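The Relay at Skelham

The fault was logged by the platform at ten past four in the morning, and Arvid Westerberg had read it twice before the kettle boiled. 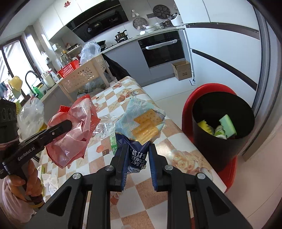
Annapurna Warrier had already written underneath the entry that channel 12 was not dead, that a dead channel was silent, and that this one was carrying a tone. She asked that the word be corrected before the shore office saw it. Westerberg corrected it. The entry now read: channel 12, degraded, tone present, cause unknown.

The Skelham relay stood on a mast above the harbour and passed voice traffic between the shore office, the supply boats and the Berrada platform. It had two receivers, one in use and one in reserve, and a battery that was meant to hold both for a night. The handsets were Unitz sets of the older pattern, with a side key that had to be held down for a full second before speaking. New hands always lost the first word. On Berrada a man asking for the crane was heard to ask for nothing, and the crane driver, who had been there nine years, supplied the noun himself.

Westerberg put on his boots and drove up to the mast hut.

The tone was easy to hear. It sat a little above the pitch of a refrigerator and did not change when he switched from the main receiver to the reserve. He wrote this down. A fault that survives a change of receiver is either ahead of the receiver or behind it. He disconnected the aerial feed and the tone stopped. He connected it again and the tone came back.

"It's coming in from outside," he said into the handset, holding the key and counting one.

"From which side?" said Warrier.

"I can't tell from here. The aerial hears all round."

"Then I'll turn things off."

She began at the lower deck. The procedure was slow, because each item had to be released by whoever was responsible for it and some of them were asleep. She read out the name of the circuit, Westerberg said ready, she opened the breaker, and he said present. Galley extraction, present. Laundry, present. Workshop lighting, present. The reserve gas detector she left alone, and said that she was leaving it alone, so that the log would show a gap with a reason against it.

At five the supply boat Plodido called from outside the bar to ask for a berth. Her skipper's voice arrived with the tone underneath it, quite legible. Westerberg gave him the north quay and asked him to repeat. He repeated it correctly.

"You've a whistle on you," said the skipper.

"Since when?"

"Since we left the platform. It was faint out there. It's stronger now."

Westerberg took the pencil from behind the logbook and wrote down the time and the boat's position. Then he called Berrada.

"Stop turning things off," he said.

"I have done forty minutes of this."

"It gets stronger towards the harbour. It isn't yours."

There was a pause in which the tone went on by itself. Warrier said that she would restore the circuits in reverse order, and that the laundry would be pleased.

He asked the Plodido to hold where she was and transmit nothing for two minutes. The tone remained. He asked her to shut down her radar. It remained. He asked her to shut down the charging rack in the wheelhouse, where the handsets stood overnight in their cups, and the tone went out so completely that he checked the volume.

"Put it back on," he said.

The tone returned.

The rack was a replacement, fitted at the platform the previous evening while the boat was unloading. Its supply cable had been run along the same tray as the lead to the masthead aerial, tied to it every hand's width, very neatly. Westerberg knew this because the skipper described it to him, with some pride, having done the tying himself.

"Cut the ties," said Westerberg. "Move the supply across to the other side of the wheelhouse. Keep it off the tray."

"All of them?"

"All of them."

It took the skipper until twenty to six. In that time Warrier came back on twice, once to report the galley restored and once to ask whether he had eaten. He had not. She said that the entry would need amending again, as the cause was now known, and that he should give the boat's name but leave out the skipper's.

"It will be obvious," he said. "There's only one skipper."

"It can be obvious without being written down."

He wrote: interference from charging equipment aboard Plodido, cable re-routed, channel 12 normal. He read it to her. She asked for the time, and he added the time.

The boat came in over the bar with her lights on. Her skipper asked again for the berth, and Westerberg, who had the key down too soon, said "quay" and had to start over.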